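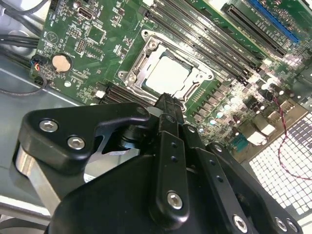
Raghavendra Reddy asks why the Egan office is keeping its older desktops for another 12 months when the lease schedule said they would go in August. He would like to see the reasoning set out, and he would also like to know what happens to files held on local drives.

The schedule was written on the assumption that all machines age at the same rate. They don't. The accounts desktops run a browser and the Clider ledger, and neither program comes close to using the processor. The drawing office machines at Lisby are in a different position and will be replaced as planned. 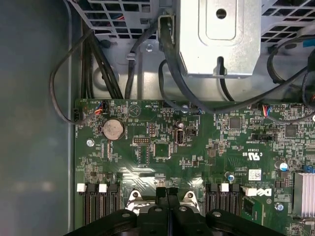
Memory is the first thing checked when a machine is put up for extension. Clider now keeps the whole year's ledger open, and a desktop short of memory will write to disk all afternoon. On a Dell board of this type there are memory slots on both sides of the processor socket, so modules should be fitted in the order given in the service manual and not simply pushed into whichever slots are free. Mixed speeds are permitted, but the board will run everything at the slowest.

Storage is the second check. Any mechanical drive still in service will be swapped for solid state, and the old drive wiped and logged before it leaves the building. Files on local drives are not backed up – this has always been the case – and must be moved to the Eststead server before a machine is collected. 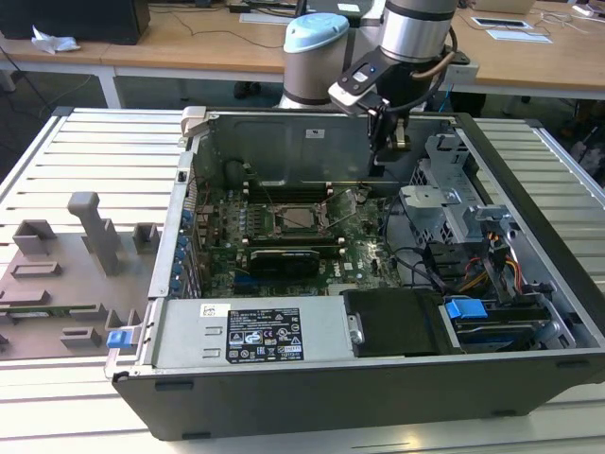 Desktop case on its side with the side panel off, motherboard exposed.

Power draw was raised by Hiếu Tiêu at the last budget review. Idle machines left on overnight account for most of the avoidable use, so the sleep timer will be set centrally and can no longer be changed at the desk. Rendering jobs at Lisby are exempt.

Processor swaps will be approved only where the replacement is on the manufacturer's supported list for that board and the firmware is current. Update the firmware first, with the old processor still in place. Thermal paste is to be cleaned off and renewed each time.
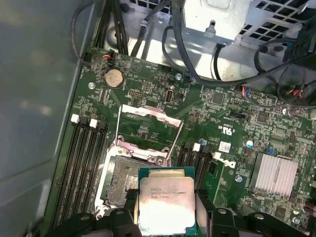 Intel Xeon processor, model line ending in V3, at the open socket.

Requests for exemption from the extension should quote the asset number and go to extension 1212.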